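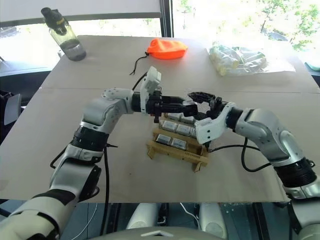 En mi pueblo dicen que el órgano de la iglesia tiene 400 años, que suena igual que el primer día y que si tocan la nota más grave se rompen las ventanas. ¿Es verdad?, nos escribe una lectora desde Atar.

Preguntas con lupa > Música y religiones

Imprimir | Enviar por correo electrónico

¿Es verdad todo lo que cuentan de los órganos de iglesia?

Son tres afirmaciones en una sola frase, así que vamos a separarlas. Cuando alguien te cuenta muchas cosas seguidas es fácil que las creíbles ayuden a tragarse las otras. Pero antes hay que saber cómo funciona un órgano.

Un silbato muy grande y muy repetido

Un órgano de tubos es un instrumento de viento que se toca con teclas. Al apretar una tecla se abre el paso del aire hacia un tubo, y el tubo suena. Si sueltas la tecla, se cierra el paso y se calla. Muchos tubos funcionan como una flauta dulce: el aire choca contra un borde y empieza a vibrar. Otros llevan dentro una lengüeta, una tira fina de metal que tiembla, y suenan más parecido a una trompeta.

El aire viene de los fuelles. Antiguamente había una persona, o varias, dándole a una palanca detrás del órgano durante toda la misa. Si se despistaba, el órgano se quedaba sin aire en mitad del himno. Hoy casi siempre lo hace un ventilador eléctrico.

Los tubos largos dan notas graves y los cortos dan notas agudas. Puedes comprobarlo con dos trozos de pajita de distinta longitud: sopla por el borde de cada uno, tapando el otro extremo con el dedo, y compara.

¿400 años?

Puede ser. Hay órganos más viejos que eso. Lo que conviene preguntar es qué parte del órgano los tiene.

Un órgano se repara muchas veces. La piel de los fuelles se agrieta, la madera se la comen los bichos, los tubos de metal se doblan o se venden en épocas de guerra. A veces queda el mueble antiguo, con sus ángeles y sus dorados, y todo lo de dentro es mucho más nuevo. Entonces, ¿qué edad tiene? Los expertos no siempre se ponen de acuerdo, y tienen razón en discutirlo.

En Mangubat, por ejemplo, el cartel de la puerta anunciaba un órgano «del siglo XVII». Cuando el taller Pliltivine lo desmontó para limpiarlo, encontró dentro una etiqueta de otro taller, bastante posterior, y tubos de al menos dos épocas. El cartel no mentía del todo: el mueble sí era de entonces. Le faltaba contar el resto.

Para saber la edad de verdad se buscan los papeles de la parroquia (contratos, facturas, quejas del organista), se miran las marcas que dejaban los constructores y a veces se estudian los anillos de la madera. Si alguien te da una fecha, pregúntale de dónde la ha sacado. «Siempre se ha dicho» es una respuesta floja.

¿Suena igual que el primer día?

Esto no lo puede saber nadie. Las grabaciones de sonido se inventaron en el siglo XIX, de modo que no existe ninguna de un órgano recién estrenado hace cuatro siglos. No tenemos con qué comparar.

Además, hay motivos para sospechar que ha cambiado. El polvo se mete en los tubos. El afinador los retoca. El calor y el frío también cuentan, porque el sonido viaja más deprisa en el aire caliente y los tubos desafinan un poquito: el mismo órgano no suena exactamente igual en febrero que en pleno verano. Y está el edificio. Si en la iglesia ponen alfombras, o quitan las cortinas, el eco ya es otro.

Un restaurador serio dirá que ha intentado acercarse al sonido antiguo. Fíjate en el verbo: intentado.

¿Y las ventanas?

Vamos con la parte más emocionante, que es también la que peor se sostiene.

Las notas muy graves se notan en el cuerpo. El oído humano empieza a oír más o menos a partir de 20 vibraciones por segundo, y algunos órganos enormes tienen tubos que bajan todavía más. Esas notas se sienten como un temblor en el banco o en la barriga. También pueden hacer que un cristal suelto zumbe, igual que zumba la ventanilla del autobús con el motor en marcha.

Zumbar y romperse son cosas distintas. Para partir un cristal con sonido hay que dar justo con la nota a la que vibra, mantenerla y tocarla fortísimo. Con una copa fina se ha conseguido. Con las vidrieras de una iglesia no conocemos ningún caso bien comprobado, y un órgano que las rompiera cada domingo saldría carísimo. Si en Atar se rompió una ventana alguna vez, primero preguntaríamos por el granizo y por los balones.

Cuidado con los números

En los folletos de órganos hay muchos números, y los números precisos parecen siempre verdad. El de Mangubat presume de 2.428 tubos. Suena a que alguien los contó uno por uno, y quizá fue así, pero el folleto no dice quién ni cuándo. Tampoco dice si entran en la cuenta los tubos mudos, que algunos órganos llevan en la fachada solo como adorno.

Tener más tubos tampoco hace que un órgano sea mejor. Uno pequeño, bien afinado y en una capilla con buen eco, puede gustarte más que un gigante.

Y ya que estamos: la aplicación Clukia promete que suena «idéntica a un órgano de catedral». Por el altavoz de un teléfono, que apenas puede con los graves, no nos lo creemos. Para practicar con los dedos sirve.

Qué le contestamos a la lectora

La edad: posible, hay que ver los papeles. Lo de que suena igual: no se puede saber y es poco probable. Lo de las ventanas: seguramente un cuento, aunque algún cristal puede zumbar.

Si puedes, habla con quien toca el órgano de tu pueblo y pide verlo por dentro, siempre con una persona mayor y sin tocar los tubos, que se abollan enseguida. Pregunta cuándo se reparó por última vez y si queda algún papel de aquella obra. Luego nos escribes y lo publicamos, también si resulta que estábamos equivocados.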